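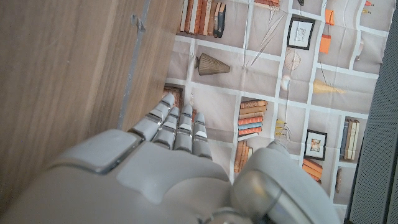 Fig. 1 – Main articulée grise, vue de dos, doigts vers le haut.

4. Saisie d'une feuille de ménage

Cette section décrit l'enregistrement d'une feuille de ménage dans Lanel, de l'ouverture du dossier à la validation. Elle s'adresse aux agents de saisie de la commune de Vismont. Les droits d'accès et la création des comptes sont traités à la section 2.

4.1 Avant de commencer

Munissez-vous de la feuille papier signée, du bordereau de secteur et de votre code agent. Vérifiez que le numéro de secteur inscrit sur le bordereau correspond à celui qui s'affiche en haut de l'écran d'accueil. En cas d'écart, n'ouvrez pas le dossier et prévenez votre responsable de secteur.

Note : une feuille non signée peut être saisie, mais elle reste à l'état « provisoire » jusqu'à réception de la signature.

4.2 Ouvrir le dossier

1. Dans le menu Ménages, choisissez Nouvelle feuille. L'écran 201 s'affiche.
2. Saisissez le numéro d'adresse à dix caractères, sans espace ni tiret.
3. Appuyez sur Entrée. L'adresse complète apparaît dans le cadre gris.
4. Comparez-la avec celle de la feuille papier, y compris le bâtiment et l'étage.
5. Cliquez sur Confirmer l'adresse.

Si l'adresse existe déjà avec une feuille validée, le message 118 s'affiche. Il peut s'agir d'un second ménage dans le même logement – cochez alors la case Ménage supplémentaire – ou d'un doublon, à mettre de côté dans la pochette bleue.

4.3 Saisir les occupants

1. Ouvrez l'onglet Occupants.
2. Entrez d'abord la personne de référence : nom, prénoms, sexe, date et lieu de naissance.
3. Ajoutez les autres adultes avec le bouton +, puis les enfants, de l'aîné au plus jeune.
4. Pour chaque enfant, choisissez le lien avec la personne de référence dans la liste déroulante.
5. Pour un enfant en résidence alternée, sélectionnez RA et indiquez la commune de l'autre parent. L'enfant est compté au logement où il se trouve à la date de référence.
6. Enregistrez avec F8.

Attention : le bouton Effacer supprime toutes les lignes de l'onglet, et pas seulement la ligne active. Pour retirer une seule personne, faites un clic droit sur son nom, puis Retirer.

Les jumeaux portent la même date de naissance et déclenchent l'avertissement 204. Contrôlez les prénoms, puis cliquez sur Maintenir. Un enfant né après la date de référence n'est pas saisi, même s'il figure sur la feuille.

4.4 Contrôler et valider

1. Cliquez sur Contrôler. Les champs incomplets passent en orange, les incohérences en rouge.
2. Corrigez les champs rouges. Un champ orange peut rester vide si l'information manque sur la feuille ; entrez alors le code NR.
3. Vérifiez que le total des occupants est identique à celui du bordereau.
4. Cliquez sur Valider et reportez le numéro de dépôt au dos de la feuille papier.

Attention : une feuille validée ne peut plus être modifiée par l'agent. Toute correction passe par le formulaire Wattanapong, disponible dans le menu Outils.

4.5 Envoi des lots

Un lot contient au maximum 1090 feuilles. Au-delà, Lanel ouvre un second lot, à envoyer séparément. L'envoi se fait en fin de journée, depuis le menu Lots, commande Transmettre. Ne fermez pas la session avant l'affichage de l'accusé de réception. Les lots du mois de novembre sont arrêtés le dernier jour ouvré à midi.

Assistance : Zoi Alexiou, support Mestuma, par la messagerie interne de Lanel. Indiquez le numéro de lot et le code du message affiché.

Version du 29/5/21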